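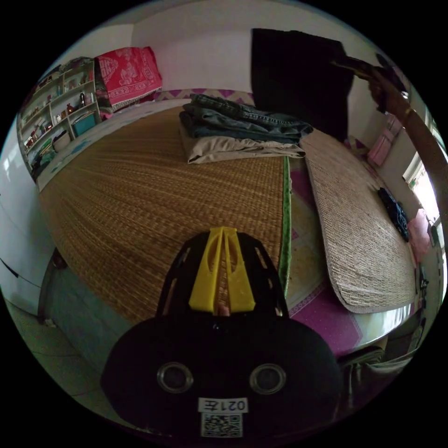

The straw mat on the big bed, green border and all.

Five in the Morning, Every Morning
19 Aug 2025 | by Cat Lady of Umance
Last updated: same evening, fixed the bit about the feeder

So my cat has decided that breakfast is at five. I never agreed to this. Breakfast was at seven for years and we were both perfectly happy, and then sometime last November (when the clocks changed, I'm pretty sure that's what started it) she began showing up on my pillow an hour early, and then earlier than that, and here we are.

She's eight, gray, a bit round, and very polite during the day. She doesn't scratch the furniture and she doesn't beg when I'm eating. But at five she turns into somebody else. First she sits next to my head and breathes. Then there's a paw on my cheek, claws in, very gentle, which is sort of sweet the first time. If that doesn't work she goes to the nightstand and starts pushing things off it one at a time. Lip balm, then glasses, then phone. She looks at me before each one!

I did what everyone does and got up and fed her so I could go back to sleep. I know. I KNOW. I did that for most of the winter and I would like to say I didn't realize what I was teaching her, but I think I did and I was just tired.

My first real try at fixing it was a bigger dinner. I moved her last meal from six to right before bed and added a little extra. She ate it, she looked pleased, and she woke me at five. All I got out of that was a heavier cat. The vet in Jandbridge brought it up at her checkup, and in the same visit they found a bad tooth that had to come out, so I drove home with a diet sheet and a bill for $879. (She was fine. She ate like a horse the same night.)

The vet also asked whether anything else had changed, like more thirst, more trips to the litter box, yowling at night. Apparently an older cat who is suddenly starving at odd hours can have something going on with her thyroid, so they ran blood work too and it came back normal. If yours starts doing this out of the blue I'd get that checked before trying any of my nonsense.

Second try was shutting the bedroom door. I lasted four nights. She has a way of sticking one arm under the door and rattling it against the frame, and she can keep it up a lot longer than I can keep a pillow over my ears. Plus I missed her, which is embarrassing to type.

Third try was earplugs and total ignoring. No eye contact, no talking, no rolling over. Everybody online says this works if you hold out, and that it gets worse before it gets better. They're right about the worse part. I held out for nine days and then she stepped on my throat and I yelled, and I guess yelling counts as attention, so back to the beginning.

What has sort of worked is the automatic feeder. I got a Clisis, the plain one with the little rotating tray, after going back and forth for ages over whether she'd just break into it. I set it for five at first, so the food was there right when she wanted it, in the kitchen, with me having no part in it. The first couple of mornings she came and woke me anyway to tell me about it. By the end of the week she was waiting in front of the thing in the dark, staring at it like it was a TV show.

After that I started moving the time. Ten minutes later every few days, no more than that. I tried jumping half an hour once and got the lip balm treatment right away, so ten minutes it is. We're at twenty past six now and I could cry, I feel so much better. I had a dream with an ending last week.

The other thing I changed is that we play before bed, with the feather on a string, until she flops on her side and only bats at it. Then the late snack, a small one this time. I can't prove the playing does anything but she sleeps in a tight little ball at my feet afterward, and on the nights I skip it she's up and prowling by four.

I still hear the feeder motor through the wall, by the way. I wake up, I hear her crunching, and I go back to sleep. If anyone has gotten theirs all the way back to seven, please tell me how long it took, and whether you had to start over when the clocks changed again. I'm already dreading it.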